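**Verkgate pilot: progress report to the Gedard fund, period ending January**

The short version: the draft practice rules for two-arm tabletop cells are at revision 7, the cell at Verkgate is running to them, and we still owe you the section on cables. We have spent the period finding out which of our own rules we were willing to follow on a Friday afternoon. The answer has shortened the document considerably.

## Where the work stands

1. **Open jaws on approach.** Revision 6 asked operators to "ensure appropriate gripper state before descent," a sentence that four of us had approved and none of us could explain. The rule now says that jaws are open before the arm goes low over the table, and that the operator checks this in the wrist view. If the wrist view is blurred, wait until it isn't. 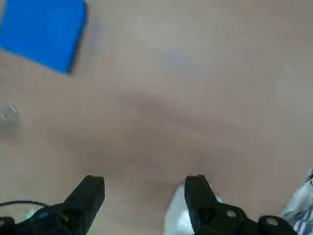 2. **One soft item at a time.** Tissues and cloths are still the main source of argument. A gripper holding a tissue must not pass over another item if there is bare table to use instead. The Ots reviewers wanted a minimum height in the rule. We proposed 60 mm, they accepted it, and both sides have been suspicious of the number ever since. It stays in until the next review.
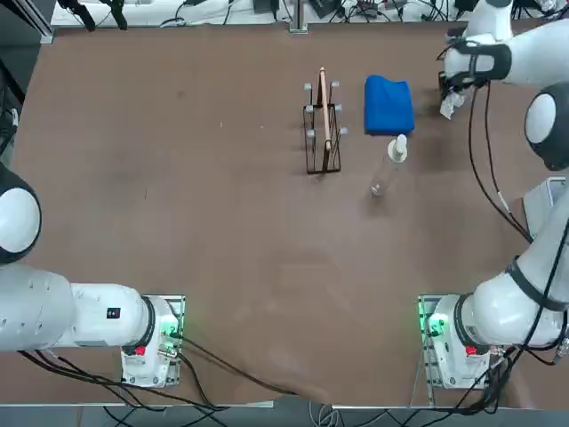 *Tissue held in the right gripper, with the rack, blue cloth and pump bottle nearby.*

3. **Layout before motion.** Items are set out and agreed before the arms are enabled. We tried a printed template showing where everything goes. It was handsome, and it slid. The replacement is a written line in the log that names each item and its neighbors, which takes less time and can't be laminated by anyone.

 The rule also covers clear plastic, which is easy to lose behind a gripper finger. An operator who can see only part of an item in the wrist view must confirm it from a second view before closing the jaws.

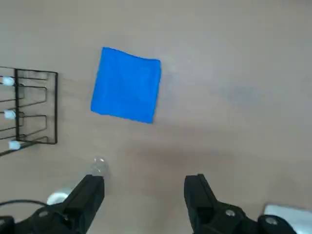

*Wrist view: blue cloth laid flat, wire rack to the left, clear bottle partly hidden by the left finger.*

4. **Two arms, one table.** The arm that is not working keeps clear of the one that is. "Clear" took up most of a meeting. Our current wording lets the idle arm hover over its own half of the table, provided it is not asked to do anything clever there.

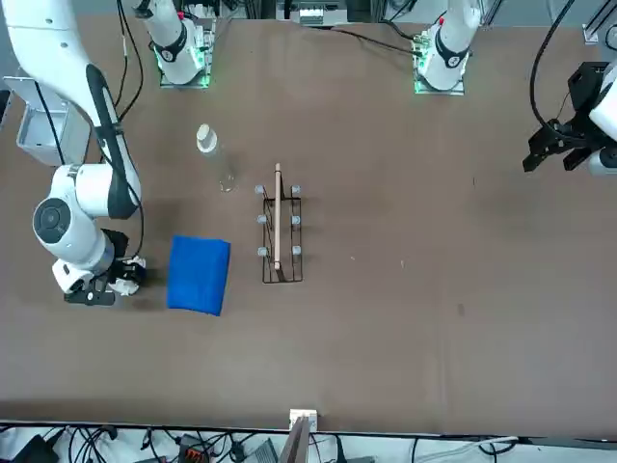

Photo: Vatedine, Verkgate cell

The side view is now part of the standard setup. Wrist views are good for fingers and poor for judging where the other arm has got to.

## Log review

We reviewed 2417 log entries against revision 7. Of these, 117 departed from the rules in some way. Most were missing layout lines, and a good many of the rest were the word "fine" entered in a field that asks for a position. We have changed the field so it no longer accepts "fine." Entries reading "ok" began the same day.

## Still open

- Cable routing. There is a draft. It describes a tidier cell than ours, so either the draft or the cell will have to move before we send it.
- Wording for who may clear a stop. Ots prefers the operator alone; we would like a second person.
- The glossary, which defines "gripper" twice and "table" not at all.

## Request

We ask to move the remaining travel money to reviewer time. The travel was for a visit to Ots, who have since told us they would sooner have the cable section.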